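Flusta Monkey Stripe Bed Cover, reviewed by Milagros Nina
Jul 19, 2020

I bought this cover in September to replace a plain one that had worn through at the corners. It cost 50 dollars from the Gondarent store, plus 18 for shipping to Ocampo. It is sold as a children's item, but the larger size works on an adult bed. I use it folded at the end of the mattress most days and spread out when the nights get cool.

The listing offers two prints, monkeys and boats. The boats were out of stock.
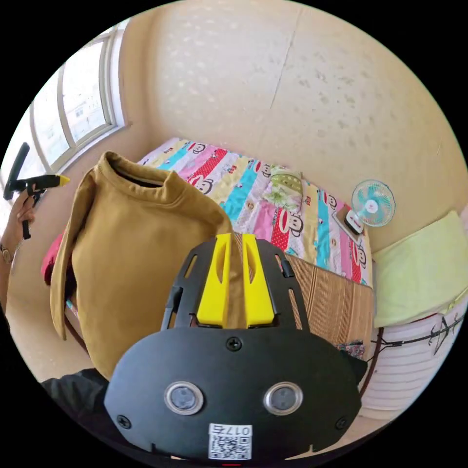
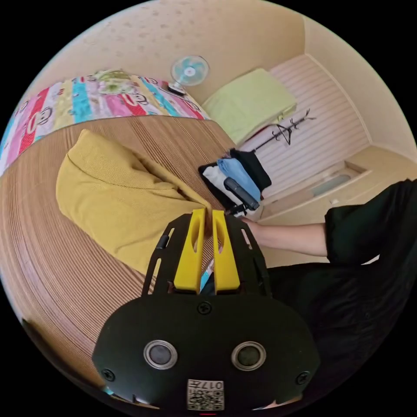
Washing is where I expected trouble, given the price. I wash it on cold with a mild detergent and hang it over the balcony rail. The first wash left a little pink in the water, so keep it away from white shirts that time. After that I had no problem. The red and yellow bands are still bright next to the white ones, and the monkey faces are easy to make out from across the room. If you like a quiet bedroom, this is a loud pattern, and it will not match much. I gave up and put a green patterned piece on top of it.

The stitching is average. One seam opened a few inches over the winter and I closed it by hand. The fabric is light and does not hold much heat, so with a small fan running it is comfortable in July. In January I needed a wool blanket over it.

The size on the package was right: 200 centimeters on the long side when new. It shrank slightly, less than I had allowed for.

I also looked at the Bundunska version, which is thicker and costs more. It has to be dry cleaned, so I passed on it.

Four stars. I took one off for the seam. I would order the same cover again, and I am still watching for the boats to come back.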